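4.2 Bimanual grasp planning

The Bramaveo planner treats a soft pouch as a deformable strip with 2 grasp regions, one per arm. Each region is scored from the overhead point cloud.
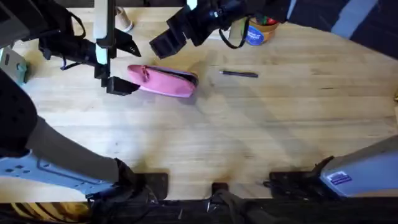 Candidates are capped at 400 per arm, and pairs whose wrist paths intersect are dropped before scoring.

Figure 4. Both grippers holding the pink pouch, one at each end.

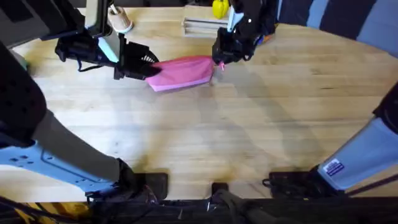 4.3 Tension control

Once both grasps close, Elby limits the relative velocity of the wrists.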